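**Patader: Games Among the Drowned Houses** (Trirska Press, softcover)

Patader is a setting book for tabletop campaigns. It covers one canal city, its 17 ruling houses, and the ghosts who still vote in its council. There are no rules in it. Stat blocks are left to you.

The history chapter is the best part. It starts with the flood of 1866, when House Balogh sold its own dead to keep the lower district above water, and it follows the debt through 5 generations. Every later conflict goes back to that sale. I ran three sessions off two pages of it.

The magic section is weaker. Spells are paid for with memories, but the book never says who keeps them afterward. The Brisby entry hints at an archive of 2000 stolen childhoods, then drops it. You'll have to write that yourself.

The print is small and the index skips most of the minor houses. The fold-out map is clear and held up to a lot of handling.

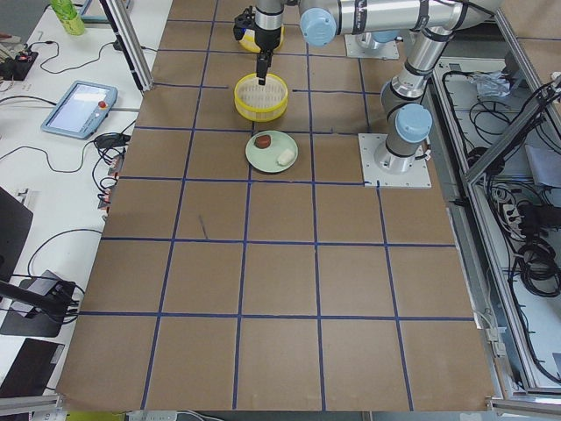
*Green plate and yellow basket on the taped grid.*

Worth buying if you like politics and don't mind filling gaps. If you want monsters, there are four, and one of them is a tax collector. I'd get the softcover over the PDF, which has no bookmarks.

Four out of five.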